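Store check, September, Letville shop (books, cards and the reading room upstairs). I did this one before opening, coffee in hand, so forgive the rambling. Marks are OK, FIX or WATCH.

## Front door and sales floor

- [x] **Door closer**: OK. Still slams if it's windy, but it latches!
- [ ] **Hardcover tower by the register**: FIX. It was up to my chin again. I took it down to 36 copies and I'd love it to stay there (please, new releases people).
- [x] **Aisle width**: OK, and the stroller test passed.
- [ ] **Rolling ladder, history wall**: WATCH. The left brake grabs late. Jikex sold us the ladder and I've emailed them for a new pad.
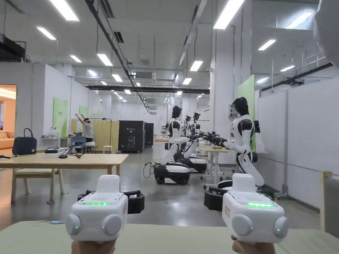

*Hand-held controllers, one in each hand.*

## Shelving

- [x] **Wall anchors**: OK. Checked every bay on the Rathjen units, all 188 screws, and my wrist is letting me know.
- [ ] **Sociology, top shelf**: FIX. It bows in the middle. Move the big generational studies down to knee height and put the slim paperbacks up top.
- [x] **Spinner rack**: OK now that the base is tightened.

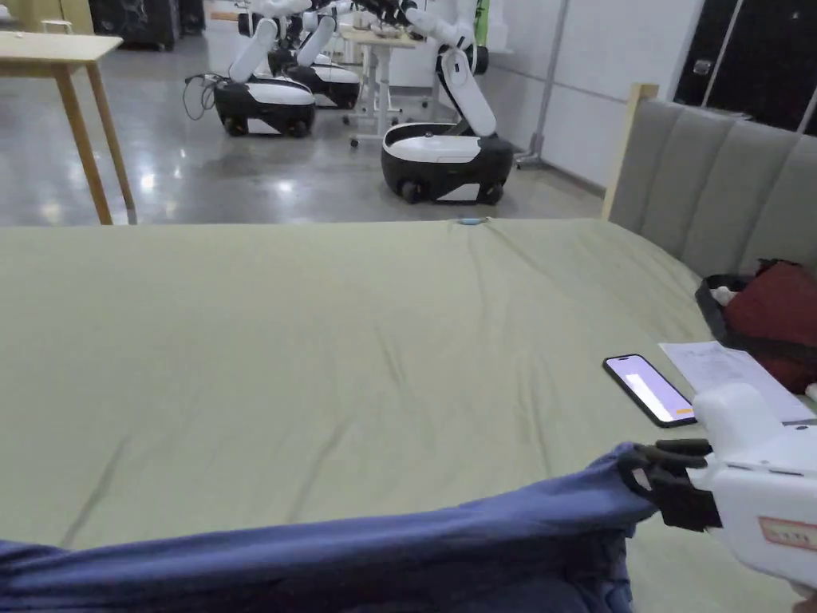 *Green fitted sheet, blue cloth, phone with its screen on.*

## Stockroom

- [ ] **Path to back exit**: FIX. 3 cartons of returns right in the way, and I think one of them is mine, sorry.
- [x] **Extinguisher, tag 762**: OK, needle in the green.
- [ ] **Box cutters**: WATCH. Blades in, every time, even if you're only running to grab the phone. 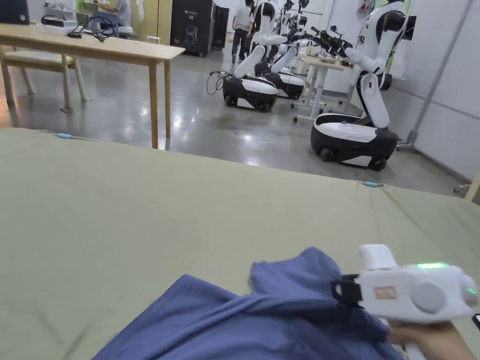
*Blue cloth bunched on the green fabric.*

## Reading room

- [x] **Stair lights**: OK, both switches.
- [ ] **Floor lamp**: FIX. The Zanik one with the frayed cord is unplugged and has tape on it. Leave it that way until the new cord comes.

I'll look at the FIX items again at 8 a.m. once the returns have gone out.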